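Search products Search All categories Go

Sturedero Printed Table Cover, Cream Fruit and Flower
Distributed by Saseo

Share 29 Comments 4

The Sturedero is a wipe-down cover for domestic dining tables. The ground colour is cream. The print is a small-scale repeat of flowers and fruit in red, blue, yellow and orange, with no border and no central motif, so the cloth can be laid either way round and trimmed on any side without spoiling the pattern.

Construction is a single coated layer over a woven polyester base. The coating is matt. Cut edges do not fray and need no hem. The cover is supplied rolled on a card tube; folded returns are not accepted, as fold lines in the coating take several weeks to drop out.

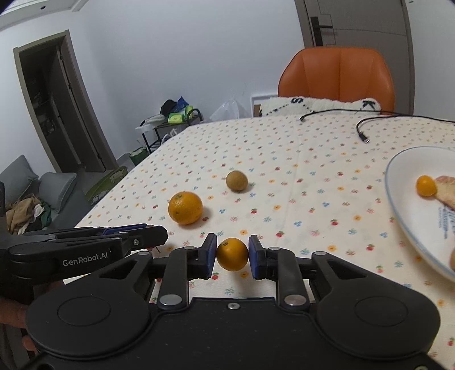 Fitting. Unroll the cover print side up and leave it for a day at room temperature before trimming. Allow a drop of 20 cm on each side for normal use. Where chairs with high padded backs are pushed right up to the table, a shorter drop is better, otherwise the edge rides up. Do not pin or staple.

Cleaning. Wipe with a damp cloth and washing-up liquid. Citrus juice and berry juice should be wiped up within the hour. Turmeric, beetroot and ballpoint ink will mark permanently. Do not machine wash, tumble dry or iron. Bleach dulls the red first.

Heat. The coating is rated for warm plates only. Use a mat under anything straight from the oven or hob. Rimmed plates and fruit dishes can be left standing on the cover, but lift them when moving them: unglazed foot rings will scuff the surface over time.

Wear. The surface is tested to 3000 rub cycles by our own method (dry felt pad, fixed load). The print sits under the coating and is not affected until the coating itself is worn through.

Sizes. Three rectangular sizes and one round. The round version uses the same repeat. Made-to-measure lengths are cut from the roll at our Gristasance depot and take 6 working days. Cut lengths cannot be exchanged.
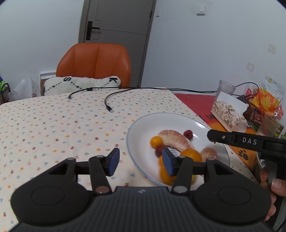
Gristasance, 3rd August

Stock note. The round size is back after the June shortage. The new batch comes from the Hofstetter line and has a slightly heavier base cloth. Colour match against earlier rolls is close but not guaranteed, and customers joining two lengths should order both together. Item codes are unchanged.

Product enquiries: Moushumi Paul, Table Linens, Saseo.

Comments (4)

kettleside
Had ours more than a year. Orange juice wipes off fine, tomato needs a bit of a scrub. Corners have curled slightly.

Moushumi Paul
Kettleside, warm the corners with a hairdryer on low and weight them overnight with books.

R. in the annexe
Is the cream a yellow cream or a grey cream? Trying to go with white crockery with a blue rim.

dunmow2
It's on the yellow side. We have blue rimmed plates on it and I think they look all right. Smelt a bit of plastic for the first week.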